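Kaltbridge lab opens its virtual living room to home drivers

I spent my lunch break this week driving a robot around a living room that doesn't exist, and I'm still a little giddy about it. The folks at Kaltbridge have opened up Milter, their practice program for teaching robots by remote control, and anyone who signs up can take a turn. You hold a controller in each hand, the robot's arms copy what your arms do, and every move gets saved as a lesson for the software to learn from later.

Until now the only people doing this were the lab's own staff, working out of a back office in Itholm. They started in May with 67 saved runs, and the goal is 1000 before they try any of it on a real machine. So they need help, and lots of it!

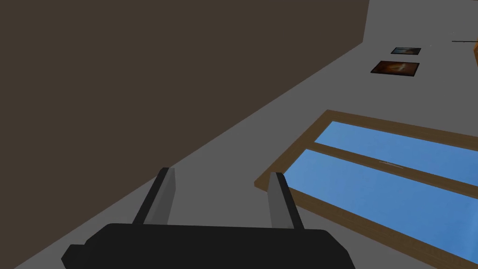 By Marín
August 5, 2020

I'll say right away that I was terrible. There's a view from down at the gripper itself, and mine spent the first few minutes pointed at the wall and the window with its two fingers wide open, grabbing nothing. You get a different view from up on the robot's body, which I liked a lot more, but then you have to keep switching between them in your head (my head did not enjoy this). The whole room leans over to one side in both of them, too, and I kept tipping my own neck to match.

The lesson I signed up for sounded easy. Reach out over the floor, come back, reach toward the desk, come back, all nice and slow. The lab wants plain arm movement first, before anybody gets to pick things up. Slow is the hard part. If you jerk your wrist, the robot jerks its wrist, and now there's a jerky lesson sitting in the pile with the good ones. You can toss a bad run before it's saved, and I tossed plenty.

My second try went better. I had one gripper out in the middle of the room, aimed toward the far wall and the couch, and the other one over by the corner of the desk, and for a moment I felt like I really had two extra arms. Then I sneezed. That run got tossed as well.
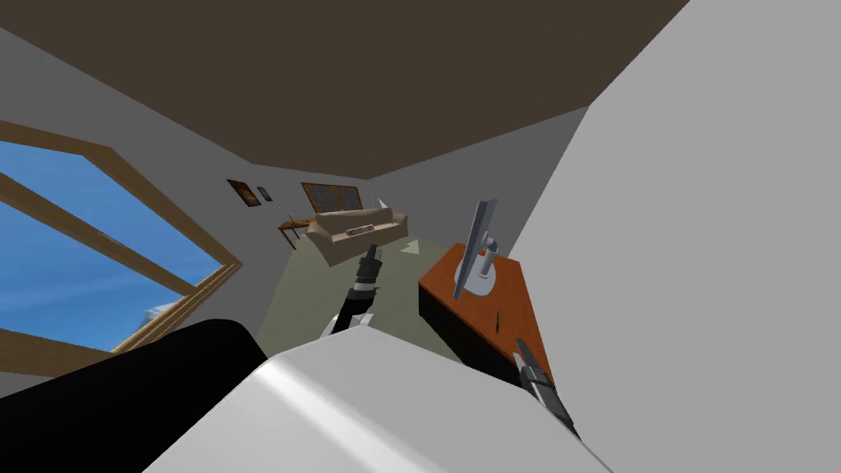 What the lab wants from drivers

The sign-up page asks for five saved runs from each person, and you can spread them out however you like. You'll need your own pair of hand controllers and a decent internet connection. The practice lesson comes first and doesn't count toward your total, so go ahead and be clumsy in there.

So far 118 people have put their names down, which the lab told me is more than they expected from one notice on the town website. They're happy to have beginners. Different people reach for things in different ways — some swing wide, some go straight in — and they'd like the software to see plenty of both.

I asked whether a room made of computer graphics can teach a robot much about a real one. The answer I got was "some of it." Arm movement should carry over pretty well, they think. Touching and squeezing things is a tougher sell, and that's why a real robot comes in later.

By the end of my session I could send one arm out past the desk, over the open floor, with its fingers held close together and everything fairly steady. I saved that one. It's not pretty, but it's mine, and it's in there with all the rest.
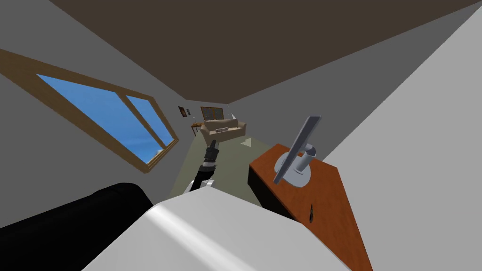 Do I need to know how to program to take part?

All you do is move your hands and press one button to save or toss a run. The lab's software handles everything after that, and there's a short written guide to read before your first turn.

Sign-ups stay open until the lab reaches its goal, and I'm going back for my other four runs as soon as my shoulders stop complaining.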